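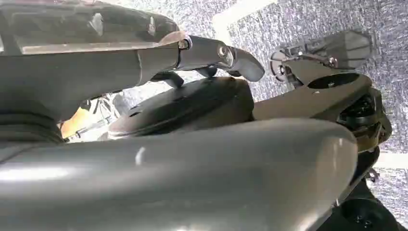 Match File Layout

Each match in the Cladunura water polo results set is stored as one CSV file, with one row per recorded event. File names join the season, the round and the two team codes with underscores. Pindus is PIN, Drostcombe is DRO and Zúñiga is ZUN.

Columns

period: 1 to 4. Overtime is 5. A shootout is 6.
clock: time left in the period, as m:ss. Blank for shootout rows.
team: three-letter code of the team credited with the event.
cap: cap number. Goalkeepers are 1 or 13.
event: goal, shot, save, steal, exclusion, penalty or timeout.
strength: even, up or down, as seen by the credited team.
note: free text, often blank.

Coverage

The set holds 34 league matches. Of these, 29 have full event rows. The rest have goals and exclusions only and carry the value "short" in the index file. Preseason matches are left out. Matches called off before the end of the third period are also left out, even where the league let the score stand.

Known problems

Clock values in the Drostcombe home files were entered by hand from paper sheets and can be off by a few seconds. Do not use them to work out possession length.

Steals were not recorded at Zúñiga before February. A blank there means missing, not zero.

Two Pindus players swapped caps at halftime in round 27. Rows for the second half use the new numbers. The roster file lists both.

The shot clock was 30 seconds in every match in the set.

Changes

12 November 2019: exclusions split from penalties. Older files used "foul" for both. All files have been converted, and scripts that look for "foul" will return no rows.

Use

Free for any purpose with credit to Cladunura. Send corrections with the file name, the row number and a copy of the score sheet. Corrections without a sheet are held until one is found.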